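Salvage rights after a retreat, Gullimley campaign
posted by Tarık Bayram

My group is running a mercenary campaign with miniatures and we can't agree on salvage. Last session my lance held the field at Sultstead for six turns, then withdrew off the south edge. We had disabled a heavy walker worth 473 points. Do we get any of it?

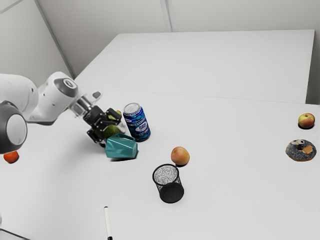
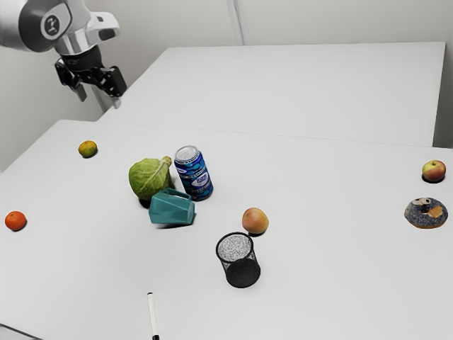 Robot arm with a black two-finger gripper, both renders

The contract says "shared salvage" and nothing else. I have 126 points left for repairs, so it matters.

vemeo_fan
No. If you leave the map, the other side owns the wreck. Read the contract rules again.

Özkan
It depends on which edge you left by. In our group, a withdrawal off your own home edge still counts as a claim under shared salvage, but only at half value and only for units you disabled yourself. Off any other edge you get nothing. Whatever you decide, write it down before the next contract. We went back and forth on this for nearly 3 months and lost a player over it.

vemeo_fan
Half value is a house rule.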